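Durkar (dishwashing automation)

Durkar is a table-clearing and dish-sorting system sold to workplace cafeterias and contract caterers by Trunetti. It consists of a fixed robot arm with a two-finger gripper and a small camera near the wrist, set over a sorting table at the return end of a dining room. The company describes it as a replacement for the "scrape and stack" station, the job of separating mugs, plates and leftover food before the dishes go into the washer. How much of that job it has replaced is disputed.

Background

Trunetti began work on Durkar after buying Fonunach, a maker of tray conveyors. The first customer was the Živković canteen, which serves a furniture plant and more than 1000 meals on a full working day. Before the change, two people worked the return station on each shift. The canteen's operator said at the time that no jobs would be lost and that staff would move to "higher-value tasks." It did not say what those tasks were.

Training and setup

The arm is prepared for a new site on a practice table, where a person guides it through picking up and setting down tableware. Toy kitchen items are commonly used at this stage. They are light and cheap to replace, and dropping them does no harm. Critics of the method note that a toy banana does not bruise, leak or stick to a plate. Trunetti lists 2733 guided pickups in its setup record for the Živković site and presents the figure as evidence of thorough preparation. The record does not separate successful pickups from failed ones.

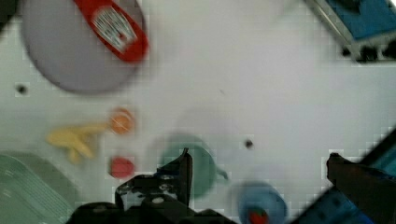 Gripper over a practice table with a green mug, plates and toy food. Photo: Trunetti

Mugs are among the items the system is meant to handle without help. Company material gives less space to stacked plates, cutlery under napkins and half-full cups, all of which are ordinary on a returned tray. At Živković these are left for the attendant, who works beside the arm and clears whatever it passes over.

Effects on staff

The return station at Živković now has one attendant per shift. The second position was not filled again after the worker holding it moved to the serving line. The remaining job has changed more than the company's literature suggests. Attendants still scrape and stack, and they also wipe the camera, restart the arm after a stop and pull out items it has set down in the wrong rack. Pay for the position stayed the same.

Borislav Kovačević, a shift lead at the canteen, told a trade newsletter that the arm was "fine at two in the afternoon and useless at noon." During the lunch rush, he said, attendants often switched it off and cleared by hand. Trunetti replied that switching the system off during peak hours was "not recommended practice" and offered further training for the staff.

Lifting and wrist strain are the areas in which a benefit seems most likely, as attendants handle fewer mugs over a shift. No figures on injuries have been published, either by the canteen or by the manufacturer.

Claims and criticism

Sales brochures state that Durkar can sort 3000 items a day. The number assumes continuous running and a steady supply of separated items, conditions that few dining rooms offer. The brochures also count the system's savings against two full wages, although an attendant is still required at every shift.

A later software update was said to improve the handling of cups with objects left inside. The Živković canteen installed it in January. It continues to run the return station without the arm on Saturday, when the plant works a short shift and a single attendant clears all the trays.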